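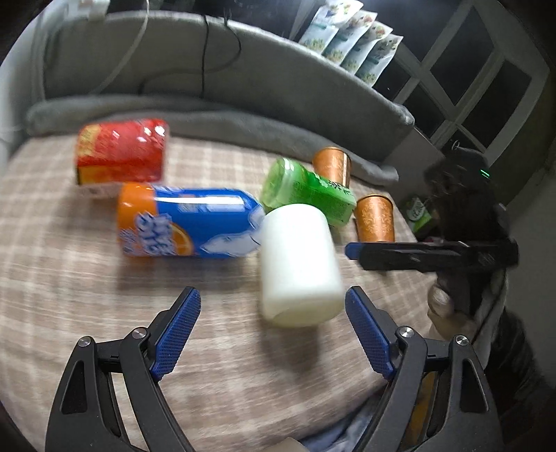 Bottles, a red container and copper-colored cups on the checkered cloth.

Vostholm Tabletop Items, data card

Last updated: 31 Aug 2019

Contents
Vostholm is a set of 1,531 pictures of everyday household items on tables. Of these, 974 have item labels. The rest come with a table cover label only.

Items
Mostly drink bottles, cups and small containers, standing or lying down. Plain items with no printing on them are labeled by shape and color, for example "cylinder, white". Cups of the same color share one label and are numbered 1 and 2.

Table covers
Checkered cloth and bare tabletop. Cover names are in covers.txt.

Labels
Labels were entered in June by two people and merged. Where they disagreed, the more general word was kept, so some bottles are listed as "container". Wrapper text is left out if it can't be read with certainty.

Known problems
Blurred edges are common. Items that overlap may share part of an outline. Green bottles are sometimes labeled "clear".

Related sets
Skalville uses the same label list but has kitchen shelves in place of tables.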